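Up before six. Kettle on, back door open to let the heat out, though it never really left overnight. July is always like this in the flat. I ate toast standing up and read the rest of Hinata's letter, which had sat on the counter since yesterday with a ring of coffee on it.

She wants to know whether I'm keeping the allotment. I have been asking myself the same thing since spring. The rent on the plot goes up again in the new year, and the bus to Handale now runs every 20 minutes if you're lucky, and stops early in the evening. Last summer I could water after supper and still get home. Now I have to go in the morning or walk back along the river road, and my knee doesn't like the river road.

Went anyway. Got there a little after seven. The beans on the left side have done well and the ones on the right have not, same seed, same day in the ground. I think the roots of Čestmír's plum tree are under there and drinking everything. I haven't said anything to him. He gave me a bag of plums last year and would give me another if I asked, so I suppose I'm getting my water back that way.

Picked beans, one zucchini that had gone too far, and a handful of currants. Left the onions. Pulled bindweed for the better part of an hour and filled the old feed sack with it. The soil is hard as a plate past the first couple of inches. I should have mulched in May when I said I would.

Leandro came by with the key to the tap box and stood talking. His daughter has moved to Cleltitz for work and he is going by train to see her, 16 hours with 2 changes, because he won't fly. He asked me to water his tomatoes while he's gone. I said yes before I thought about the bus. So that settles the next two weeks at least, whatever I decide about the rest.

Home by eleven. Washed the beans, blanched half, put the other half in the fridge for tonight. Cut the bad end off the zucchini and grated what was left. Slept after lunch with the fan on, longer than I meant to.

Paid the electric bill. Wrote half a page back to Hinata and stopped when I got to the allotment part.

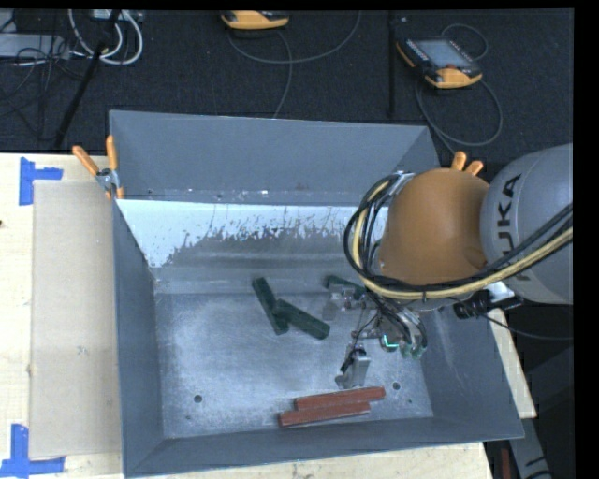
Nicanor phoned about five and told me I'd be a fool to give the plot up, that the waiting list is years long now, and that if the whole of it is too much I should ask the office to split it and keep the half nearest the tap. He said Erhan did that and pays a little over half what he used to. I hadn't known it was allowed. I'd have to lose the right side, plum roots and all, and the currants would go with it, unless I moved them in the fall.

Beans for supper with an egg. Still warm at nine. Will call the office tomorrow and ask about the split. Need string, a new washer for the hose, stamps.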